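Monday, October - arm notes, home build

Picking up where I left off before the power supply thing. The arm is clamped down and homing properly again, so tonight was all about the fingers, which I have been putting off because I knew it would turn into a whole evening. It did!

Short version for anybody reading over my shoulder from the Cullmont group: the padding works well enough to keep, the closing position was wrong in the config, and the camera angle is better but I'm still not in love with it.

Longer version. The bare finger tips are hard and slippery, and every time I tried to pick up anything with a smooth side it squirted out. So I wrapped both of them in white padding, folded over the tip and pulled down toward the base. I did the right one second and it went on more easily than the left. The left I had to redo halfway through because I'd started the wrap too high, and then I tore it near the bottom getting it back off the black part. I left the tear alone. It's nowhere near the bit that touches anything and I was running out of patience (and tape).

Things I'd do differently on the next wrap:

Start low and go up, so the loose end isn't at the tip.
Cut the strips first. Cutting while holding the finger with the other hand is silly.
Don't stretch it. Stretched padding creeps back overnight and you get a lip.

Then the closing position. With the extra thickness the fingers meet sooner than they used to, obviously, but I hadn't changed the number, so the servo sat there pushing against itself and getting warm. I heard it before I noticed it, that thin little whine. I had the close value at 200 from the bare-finger days. Walked it down a bit at a time, listening, and 160 is where it goes quiet and the tips still meet. Wrote it in marker on the base too, since I lose config files at a rate I'm not proud of.

Next the wrist camera. I've been tilting it so the tips land near the middle of the view, which makes lining up on small stuff so much easier - before this I was basically guessing once the fingers got close. I grabbed a view with the gripper closed to keep with the notes, so that if the mount slips I have something to compare against. The two tips come together a bit below the middle, the seam between them runs down the length of the fingers, and the bracket sits in the bottom left corner. If the bracket creeps further in than that, the mount has moved.
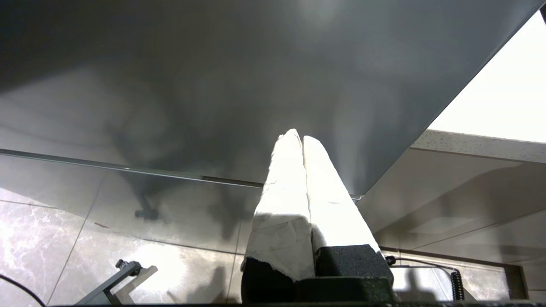
Kim wanted to know why I don't just order molded silicone tips from Bandent and be done with it, given that wrap gets dirty fast and never goes on the same way twice. Fair, and the scuffs are already there. My answer for now is that I'm still changing the finger shape every few weeks and I don't want to buy tips for a shape I'm going to throw out. Once the shape settles I'll order a pair. Kim also thinks the wrap will go shiny and lose its grip in the dry winter air, which I hadn't thought of, so I'll keep an eye on it.

Other thing I learned about the camera tonight: glossy stuff is a pain. Auto exposure sees one bright patch and the rest of the view goes off with it, and the white wrap doesn't help, the upper part of the fingers goes nearly pure white when the light is strong. The tip detection script (the Husulel one, with my hacks) looks for an edge between finger and background and it gets jumpy when the finger is that bright. I tried fixing the exposure by hand and that was better, but then the darker areas turn to mush. Options, in the order I'll probably try them:

Lock exposure a bit lower and live with the mush.
Put a dark mark on each tip so the script has something to hold onto.
Use gray padding next time. Should have done this to begin with.

I like the dark mark idea best. It's a dab of marker and I can test it before breakfast.

Grip test, quick and not scientific. Picked up an empty spice jar, a sponge, a AA battery and a roll of tape. Jar was fine, which it never was before, I was really pleased! Sponge fine. Battery fine standing up, hopeless lying down, the tips are too round now to get under it. Tape roll fine by the edge. I ran the jar for nearly an hour on a loop while I ate, and it was dropped 2 times, both on the way down.

I think those drops are the elbow and not the fingers. There's a little jerk when it changes direction going down, and I can feel it if I rest a hand on the upper link. Could be the acceleration setting, could be the belt. Check belt first, it's the easy one.

To do:
Marker dots on tips, rerun detection
Belt tension at the elbow
Save config with close = 160, and back it up somewhere this time
Strain relief on the wrist cable, it's still only held with a twist tie
Ask at Cullmont if anybody has gray padding left over

Stopping there, the servo is off and the clamp is still on.

Recent entries
Power supply swap and the mystery reset
Homing switches, second try
Finger shape v2, too pointy
Getting the Husulel script to run at all

Last updated: October

Contact - Copyright, all notes my own - Back to top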